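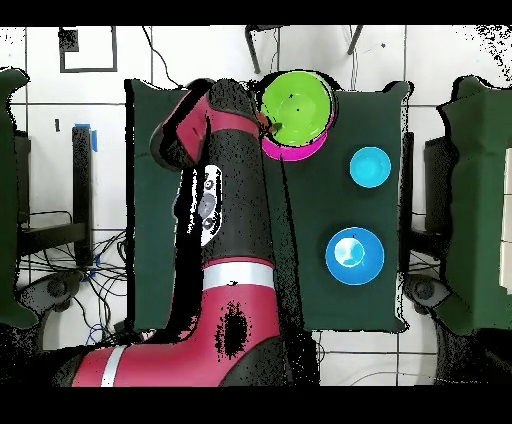
I spent most of June rewriting the part of our stacking code that decides where the fingers should go, and I finally have a result I can write down without hand-waving.

The task is bowls and cups on a table. The arm has to take a piece by the rim, lift it, and put it in or on another piece. Our first version picked a grasp point from the piece alone. It looked for the clearest stretch of rim and went there. That gave decent grasps and bad placements, and for a while I blamed the placement code, which cost me two weeks.

Marcus Begay was the one who suggested scoring the grasp and the placement together. For every candidate point on the rim, we now also check where the wrist would end up at the far end of the move, and how close it would come to the neighbors. A grasp that looks a little worse at the start can win if it leaves more room later. The method isn't new, but we hadn't tried it on thin rims.
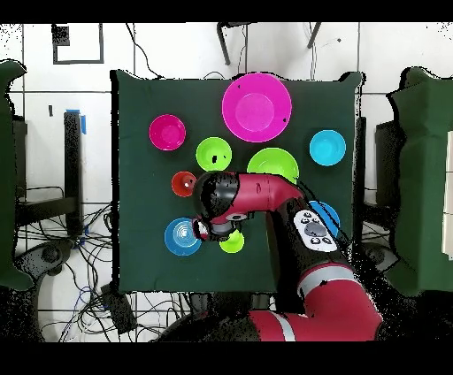 Results so far

We ran 200 trials with the old scoring and 200 with the new one, using the same starting layouts for both. The old version finished 89 of them. The new one finished 40 more than that. I counted a trial as finished only if the piece stayed put after the fingers opened, so a bowl that tipped over late was a failure.

Most of the gain is in crowded layouts. With only a few pieces spread far apart, the two versions do nearly the same thing, as you'd expect.

Cups are still harder than bowls. The opening is narrow, and if the fingers take the rim at a slight angle the whole cup hangs tilted.

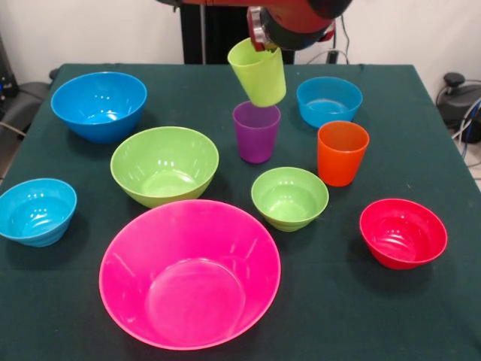 Hinata Sugiyama has been working on a correction for that. After the lift, we take one more look at the piece, estimate the tilt, and turn the wrist before coming down. It adds time to each move, and on 20 early runs it helped with the cups and made no difference on bowls. I don't want to read much into 20 runs.

The other open problem is color. Our segmentation sometimes merges two pieces of a similar green when they sit close together, and then the rim it finds belongs to neither of them. Fuseini Agyeman thinks depth edges alone would fix it. I'm less sure, given how noisy the depth gets along the rims, but he's going to try it on the saved layouts first so we don't tie up the arm.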